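Pradon water rates to rise in July

June 2022

Households in Pradon will pay more for water from July, after the town's supplier, Flutgate, confirmed a change to its standing charge. The yearly charge goes from 67 to 109 dollars. The price of the water itself stays where it is.

Flutgate says the money will go toward replacing the main that runs under Munro Street, the source of most of last winter's leaks. The work covers 3,148 feet of pipe and is planned in 7 stages, starting at the lower end near the pumping station. Supply will be turned off for part of the day at each stage, and customers will get a card through the door beforehand.

Bottled water will be handed out at the library on shutoff days to anyone who can't store their own.
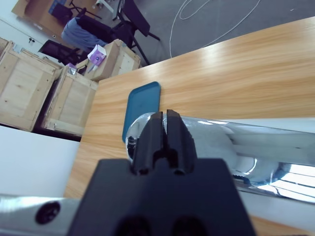
Marion Ritchie told the public meeting that a flat charge was unfair to people living alone, who would pay the same as a family of six. She asked for the increase to be spread over three years. Flutgate's billing office said it had looked at that and would not be changing the plan, but that customers on low incomes could apply for the reduced rate. The form is two pages long and can be picked up at the town hall or sent by mail.

The meeting also heard complaints about water hardness, which has come up in Pradon for years. Flutgate does not plan to soften the supply. 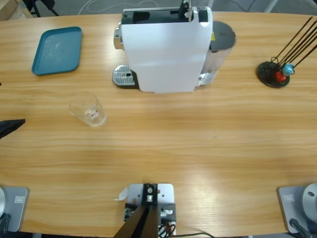
Hard water is safe to drink, but it leaves scale in anything that heats it, and kettles and boilers in the town tend to need cleaning more often. The supplier's advice sheet suggests descaling every couple of months. Capsule coffee machines need it too, including the kind with a clear tank at the back, and the sheet says to rinse the tank before refilling it. Dishwashers should be set to the highest hardness level.

Free test strips will be available at the Tretatari hardware store while they last. Residents who see brown or cloudy water after a shutoff should run the cold kitchen tap until it clears and call Flutgate if it hasn't done so within an hour.
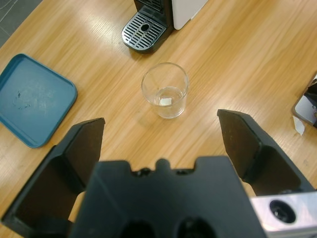
A glass tumbler on a wooden table. Prices for water used will not change in July.

The first stage on Munro Street begins the week after the new charge takes effect. A map of the stages is posted in the town hall lobby.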